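3. Covering and Marking the Table

Applies to the Skalent table kit, long top. Revision 11/1/25. Complete Section 2 (leveling) before starting. The cover sheet and the tape are supplied in the Brivstead carton; the straightedge and knife are not supplied.

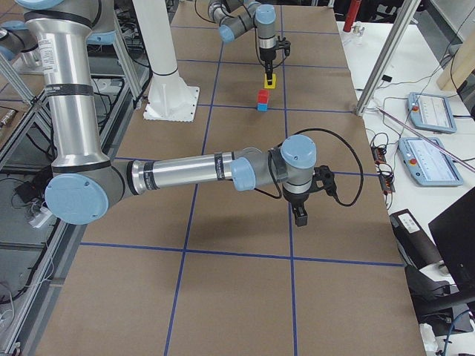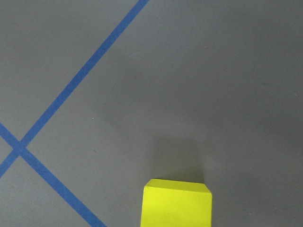

Mohammadi

3.1 Before you begin

The finished table carries a grid of rectangles marked in blue tape. Blocks are placed and stacked inside the rectangles, and the tape lines are the only reference for position. Lines laid out of square will throw off every placement that follows.

You need:
Cardboard cover sheet, brown
Blue tape, one full roll
Steel straightedge, longer than the short side of the table
Carpenter's square
Soft pencil
Knife with a fresh blade
Dry cloth

CAUTION: Cut tape and cardboard on a separate board. Do not cut on the table top.

3.2 Fitting the cover

1. Clear the area to be covered and wipe it with the dry cloth. Do not use spray cleaner.
2. Lay the cardboard flat with the printed side down, if it has one. Leave it for one hour before trimming.
3. Where a base plate or other fixed part is already mounted on the cardboard, do not lift the sheet. Go to 3.3.
4. Trim the sheet to 1,951 mm along the long side. The short side is trimmed to the table.
5. Press out any rise in the middle of the sheet, working toward the edges.
6. Fix the corners underneath the table edge. No fixing tape should show on the top face.

NOTE: A crease that stands up under a fingertip will tip a stack. Replace the sheet. Flattening a crease with weights gives a temporary result only.

3.3 Marking out

1. Pick one long edge as the reference edge and mark it with a small R in pencil. All measurements are taken from this edge.
2. Mark the long direction every 464 mm and the short direction every 229 mm. Measurements are to the center of the tape, not to its side.
3. Repeat the marks along the opposite edge.
4. Join the marks lightly with the straightedge. Check the first corner with the square. If it is off, erase and start again from the reference edge.

3.4 Laying the tape

1. Start with the long lines. Anchor the end of the tape, pull out the full length, and lower it onto the pencil line in one movement.
2. Press from the center outward with the cloth. Do not stretch the tape — it creeps back and lifts at the ends.
3. Lay the short lines across the long ones in the same way.
4. At each crossing, let the strips overlap. The doubled patch looks darker than the single strips. This is normal and needs no trimming.
5. Rub each crossing down firmly.

NOTE: Slightly uneven tape edges are acceptable. A line that bows is not. Lift it and use new tape.

Tape may also be laid straight onto a smooth painted panel, without cardboard. Test a short piece first, leave it overnight, and check that it peels without taking the finish.

3.5 Checking with blocks

1. Place one block in the middle of a rectangle, away from the tape.
2. Set a second block of another color on top, faces lined up.
3. Look along the table from the reference edge. The stack should stand straight.
4. Add a third block. A stack of 3 is the limit for this check.
5. Repeat in each corner rectangle.

If a stack leans in one rectangle only, look for a crease or trapped grit under the cover. If it leans the same way in every rectangle, return to Section 2 and level the table again.

3.6 Care

Replace lifted tape as full lines. Patches leave a step at each end. Keep liquids off the cardboard. Replacement sheets are ordered from Trisivville under the same part number as the original cover.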